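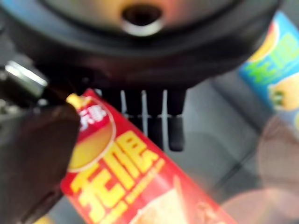
Figure 3. Gripper prongs below the dark circular housing, wrist camera.

4.2 Club representation and the transfer of league powers

The second phase of the reform concerned who would speak for the clubs while the Begay League was being separated from its parent association. Under the old statutes, clubs had no direct vote on fixtures, prize money or broadcast terms. These matters were settled by the association's executive board, on which the top division held 2 of 11 seats. Interviews with club officials in Skovon and Flultton suggest that the arrangement was accepted for many years, mainly on account of the association covering referee costs in full.

Pressure for change grew once the smaller clubs began to share travel expenses. A joint letter sent in February asked for a separate league office with its own accounts and its own disciplinary panel. The association agreed to the first request and deferred the second. Our reading of the minutes is that the disciplinary question was always the harder one – a league that fines its own members must also be able to hear their appeals, and the draft rules were silent on this point.

Voting weight was the other source of dispute. The clubs with the largest grounds proposed that votes should follow average attendance. Clubs from the Gelow district, several of which draw crowds of fewer than 200 for midweek matches, argued for one vote per club. The final text gives each club a single vote on sporting matters and leaves commercial matters to a weighted ballot.
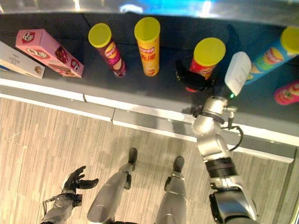 Figure 4. Right arm reaching onto the counter, with snack packages on the surface.

The effect of this split can be seen in the first round of decisions taken under the new rules. Proposals on the length of the season and on squad registration passed with broad support across both groups. The proposal to pool shirt sponsorship income did not. Clubs in Flultton voted against it as a bloc, and the matter was returned to the league office for further study.

It should be noted that the transfer remains partial. The association still appoints match officials and still licenses grounds, and the league office pays a yearly fee for both services. Whether the fee will be kept at its present level is discussed in Section 5, together with the position of clubs relegated during the changeover.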